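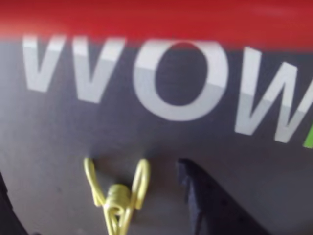 Chapter 3
Teaching the Player: Tutorials, Prompts and the First Half Hour

What you'll get out of this chapter
Spot the difference between telling, showing and letting the player find out
Break a game's controls into a teaching order
Write a prompt a tired person can read
Plan a first-session playtest and take notes that are worth keeping
Know when to cut a tutorial

Key terms: onboarding, gate, safe room, prompt, verb, teaching order, relapse, cold player

Before you read
Think of the last game you quit inside the first 30 minutes. Write down its name and what you were doing when you stopped. Just the moment, no reasons yet. Keep the note, we come back to it at the end of section 3.2.

Opening case: the door in Vemis

Vemis was a student game. A small puzzle platformer, one semester of work, four people on the team. The player is a lamp keeper who walks through a flooded town and swaps places with her own shadow. That's the whole trick. Press the button and you're where the shadow was, and the shadow is where you were. Good idea. Everybody who saw it over a shoulder in the lab wanted a turn.

The first build opened with five text screens. Move with the stick. Jump with A. Hold A for a longer jump. Press X to swap. You can't swap when the shadow is in water. Then the screens went away, the player landed in a courtyard with a locked door, and the game waited.

Players stood there. Some jumped at the door. One walked back and forth for most of a minute and then asked if the game had crashed. The shadow was lying across the wall the entire time, right over the ledge they needed, and the X button did exactly what the fourth screen had said it did.

Chaltu Adugna, the team's level designer, wrote in her project log that evening: "They read it. I watched them read it. Then it was gone." Short entry, worth pinning up. Reading a rule and having a rule are different states, and the distance between the two is what this chapter is about.

The team's first fix was more text. A sixth screen, with a diagram. It made things worse, players started skipping at screen two. Their second fix was to throw out all the screens and put a low wall in front of the player, too high to jump, with the shadow falling neatly on the far side. A small X floated over the shadow. No words. Press it and you're over. Next wall, same thing, no X. Third wall, the sun is behind a cloud that moves, so you have to wait. Then the courtyard and the door.

Same door. Same puzzle. The game hadn't gotten any easier, the players had just been given something to bring to it.

Keep Vemis in mind. We use it again in 3.4 (prompts) and in the end of chapter exercises.

3.1 What a tutorial is for

A working definition, good enough for this book: a tutorial is any stretch of a game whose main job is to change what the player can do. Not what the character can do. The character can already swap with her shadow on the title screen. The person holding the controller can't, yet.

That definition is wider than most people expect. It takes in the level marked "Training" on the menu, sure. Also the first enemy who walks slowly. Also the pit with a floor in it, so you can fall in and climb back out. Also the loading screen tip, although tips do very little work, see 3.4.

Three broad ways to do it.

Telling. Text, voice, a diagram, a character who stops you on the road and explains roll canceling. Cheap to make, easy to change late, and quickly forgotten. Works best for things the player already wants to know at that second. Works badly for everything else.

Showing. Another character does the thing where the player can see it. A bird wall-jumps up a shaft and you're left at the bottom. More expensive, needs animation, and needs the player to be looking the right way. They often aren't.

Letting them find out. A space is built so that the natural thing to try is the thing you want to teach. The low wall in Vemis. Takes the longest to design because you have to test it on people, and each person is only good for one test. After that they know.

Most games mix all three. So will yours. The question for each skill is which of the three it needs, and the answer is usually found by watching somebody fail.

3.2 Verbs and teaching order

Start with a list of verbs. Run, jump, climb, throw, block, trade, save. Every single thing the player can do, including the boring ones. Students leave out the menu verbs nearly every time. Opening the map is a verb. Equipping a hat is a verb.

Then ask of each verb: what do I have to know first? Draw an arrow. You can't teach the throw-and-catch before the throw. You can't teach selling before the player owns something. What you end up with is a messy chart of arrows, and any path through it that respects the arrows is a possible teaching order.

Marama Ruddock used this method on Mitia, a farming game with a large crafting system, and published her chart along with her notes. The first version of Mitia taught verbs in the order they'd been programmed. Nobody on the team had picked that order. It had just piled up. Fishing came before the inventory, so players caught a fish and couldn't find it again. Once the arrows were on paper the problem was obvious and the fix took an afternoon.

A few working rules for the order:

One new verb at a time. Two if they're really one (pick up and put down).

Use it, then use it again in a slightly different spot, then leave it alone for a while, then bring it back. The bringing back matters. Players relapse. A verb that was fine in the first room can be completely gone by the sixth.

Teach the verb close to where it's needed. Swimming goes next to water.

Put the fun one early. If your game is about swapping with a shadow, the swap shouldn't be the fourth thing out of the box.

Now take out the note from Before You Read. What verb were you being taught when you quit? Had you asked for it? Write two or three sentences and hang on to them for discussion.

3.3 Safe rooms and gates

A safe room is a space where trying and failing costs nothing. No enemies, no timer, no long walk back. A gate is a spot the player can't get past without showing the skill. They go together well. Safe room first, gate at the far end.

Gates get a bad name becuase of a certain kind of gate. "Jump three times to continue." The player already knows how to jump, has known how to jump since they were six, and now feels like they're filling out a form. The trouble with that gate is that it tests a skill out of context. A ledge tests the same skill and the person who can already jump goes over it without noticing there was a test.

So, rule of thumb. An expert should be able to run straight through your tutorial at full speed. If they have to stop and wait for a text box to close, mark it and look at it again.

Bronwyn Tapsell calls these spots "toll booths" in her lecture notes, and asks her students to count them in the opening of any game they admire. The counts are usually higher than people remember.
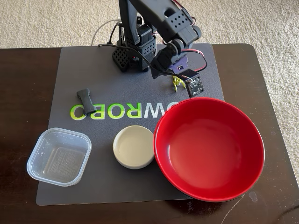 3.4 Prompts

A prompt is a short instruction on screen during play. The floating X in Vemis is a prompt. "Hold to open" is a prompt. Good ones share a few habits.

Button first, then the action. The eye goes to the symbol.

Up to five words. If it needs more, the thing you're teaching is probably two things.

Near the object. A prompt in the lower corner about a lever in the upper middle makes the player look away from the lever.

Goes away once the player has done it. Comes back if they're stuck.

That last one is harder to build than it sounds. How does the game know somebody is stuck? The puzzle game Bright uses a plain timer. No progress for 30 seconds and the prompt fades back in. Fedeo watches for repeated wrong inputs instead, which catches the frustrated player sooner but misses the one who has put the controller down to think. Either is fine as a starting point. Test both if you have time, you won't have time, so pick the timer.

Watch for players who have remapped their buttons, to. A prompt that says X to a person whose swap is on the left trigger is worse than no prompt.

3.5 Watching a cold player

A cold player has never seen your game and hasn't been told about it. You need them. You have fewer than you think, and every friend you show the game to early is one less.

Set up the session like this:

1. Sit behind and to one side. Out of their line of sight.
2. Say what the game is called and hand over the controller. Stop there.
3. Don't answer questions about how to play. Write the question down, it's the most useful thing you'll get all day.
4. Note the time of every pause longer than a few seconds.
5. Ask afterward what they thought they were supposed to be doing. Their words, not yours.

Step 3 is the painful one. Ruby-Lee Maihi, who ran the sessions on Vemis, sat on her hands. Literally, it's in the log.

Sections 3.6 and 3.7 take the notes from a session like this and turn them into a list of changes. Bring a game you can test, yours or a classmate's. A paper prototype is fine.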